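Stenano College
Department of Business and Office Studies
Records and Information Management I
Course Handout 4: Retention Schedules

Purpose of this handout

This handout supports the fourth lecture of the course. Students are expected to read it before the seminar and to bring a marked copy with them. It covers the retention schedule: what it is, how it is drawn up, and how it is applied to paper and digital records in a mid-sized organization. Legal requirements differ from one state to another and are treated separately in Handout 6.

1. What a retention schedule does

A retention schedule is a written list of the types of records an organization holds, together with the length of time each type must be kept and what is to be done with it afterward. The schedule applies to types of records, known as record series, and does not name individual documents. An invoice, for instance, is kept or destroyed as part of the accounts payable series.

The schedule has authority only when it has been formally approved. A draft in use without approval gives staff no protection if a record is later requested and cannot be produced. 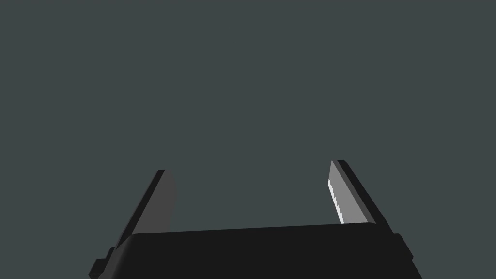 2. Record series

A series is a group of records that are created for the same purpose and used together. Students often make their series too narrow. In the Lultetard case, which will be used throughout the term, the first inventory listed 114 series for a firm with a single office. Many of these differed only in the form that had been used. After review, the travel claims, mileage claims and petty cash slips were joined into one series under staff expenses.

Each entry in the schedule should give:

Series title and reference number
Short statement of purpose
Office responsible for the master copy
Event that starts the retention period
Length of the period
Final action – destruction, transfer or permanent storage

3. The starting event

The most common error in student work is to give a period with no starting event. "Seven years" has no meaning until the reader knows whether the count begins on the date of the document, at the end of the fiscal year or on the closing of the file. Personnel files usually start from the date of separation. Contracts usually start from the date of expiry, including any extension.

Where the fiscal year ends in March, as it does at Lultetard, a record dated in the following month falls into the next year and is kept correspondingly longer. Seminar exercise 2 deals with this point.
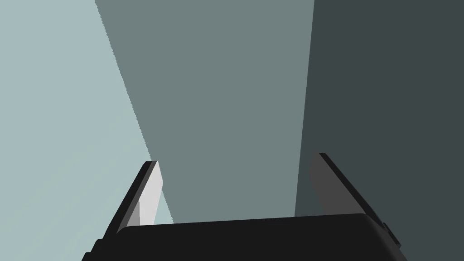
4. Duplicates and working copies

Only the master copy is subject to the full period. Duplicates may be destroyed when they are no longer needed, and in no case should they be kept longer than the master. Drafts are treated as working copies unless they show the reasons for a decision, in which event they belong with the final version.

Email requires particular care. A message takes the retention period of the series to which its content belongs. "Correspondence" is therefore not accepted as a series title in this course.

5. Carrying out destruction

Destruction must be authorized in writing and recorded on a disposal form. The form is itself a record and is kept permanently. All destruction stops when a legal hold is issued – this includes automatic deletion from shared drives.

Assignment

Read the Derese inventory in the course packet and prepare a schedule of 20 series. Attach a statement of no more than 1000 words explaining the starting events you have chosen. The assignment is marked out of 100. Work is to be handed in by 18 October 2023, before the start of the lecture.

Reading for next week: Fumer case file, parts one and two.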